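THE LIGHT SWITCH QUESTION, SETTLED FOR NOW

Mar 4, 2018

Regular readers will remember that the February issue of the Hurkbridge House newsletter asked a simple question about light switches and received 429 replies, which is more than we got about the parking, the boiler and the bins put together. Some of you wrote twice. One household sent in a diagram.

The question was whether the switches by the kitchens should be swapped for something newer when the Drundel wing gets its fresh paint this spring. The candidate was the Kassa, a touch panel that glows softly, remembers your preferences and has no moving parts. We put one up in the ground floor meeting room for 6 days. In that time it remembered everybody's preferences at once, and the evening book group finished a chapter by the light of the vending machine.

We also tried the Skurker, a dimmer with a knob. People liked the knob. They liked it so much that they turned it whenever they walked past, and the room spent most of the trial at the level of a nice restaurant, where you can't read the menu either.

So the plain rocker stays. You push the top or you push the bottom, and visitors can work it without a lesson. Keeping what we have also leaves roughly 2,000 dollars in the paint budget, and the paint people have already found a use for it.

A few practical notes for the Drundel wing. Cover plates come off before the walls are done and go back on after, so please don't paint around yours to be helpful. If your two switches have always felt the wrong way round, write that on the sheet by the mailboxes and the electrician will look at it on the same visit. Labels made with a label maker will be respected. Labels made with nail polish will be discussed. 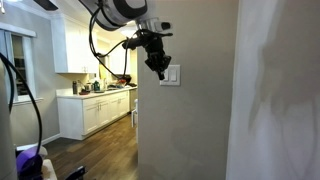
The winning design: two rockers, one white plate, kitchen lights on around the corner.

Paint color is next. The wall choices are on the board downstairs, and all of them are beige to some degree. Replies go in the box by the mailboxes, one per household please, and diagrams should fit on a single page.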